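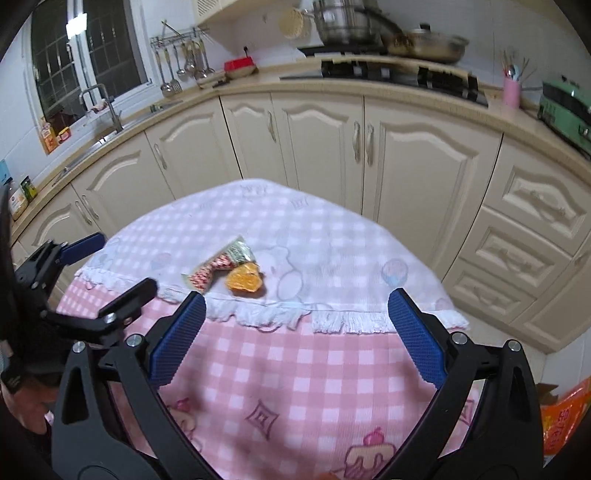 Long one today, and my feet are killing me, so I'm writing this with them up on the other chair and a bowl of cereal for dinner.

They switched on the second packing arm this morning! Trunska had people in at six to bolt everything down (the safety fence still smells like paint), and by the time my shift came on it was already going. Pick, turn, drop, pick, turn, drop. It does 40 snack packs a minute when it's happy and 30 when it's sulking, and it sulks over anything shiny. The foil ones slide, the suction cup loses its grip, the light goes amber and one of us has to walk over and press the button. I pressed that button so many times before lunch that I started doing it in rhythm with the radio.

What's strange is how quiet our end of the line has gotten. We used to stand shoulder to shoulder and talk all day, recipes and kids and who was feuding with who, and now there are two of us where there were five, with a screen in between. The other three got moved over to the Kuusisto orders, which are all gift boxes and ribbon, stuff the arm can't do yet. They're still in the building, and they still get the same break, but the break room felt like a school reunion.

My wrist is better, I'll give it that. No ice pack tonight, first time since September. And I kind of liked the training, all 60 slides of it. I'm officially a "cell operator" now, with a badge, and the raise works out to 2740 a year, before taxes eat it. I'd been bracing for worse.

Still haven't decided about the night rotation. I have to tell them before the Grevis job starts, and I keep changing my mind every time I sit down. Need to wash my work shirt and find the other badge clip.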